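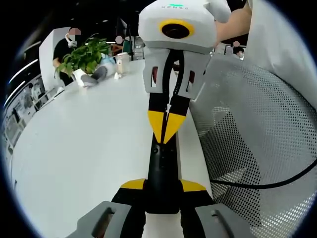 Okay, slide one, and please take your time getting settled, because I want to begin with the tables. When we opened the workroom in Drotstead last September we argued for weeks over what people would work at and what they would sit on, and I still get letters about it (lovely ones, mostly!). We went for big and white, like the one on the screen, and for office chairs with that gray mesh back, all those tiny holes. I bought 14 of them and I'd buy them again tomorrow.

Pause here, let them look.

Then the money. We had 1,000 to spend on seating and went over by 17, which I paid out of my own pocket and have mentioned ever since. Ask who has furnished a shared room before. Wait for hands, then on to the Tullora room and its terrible stools.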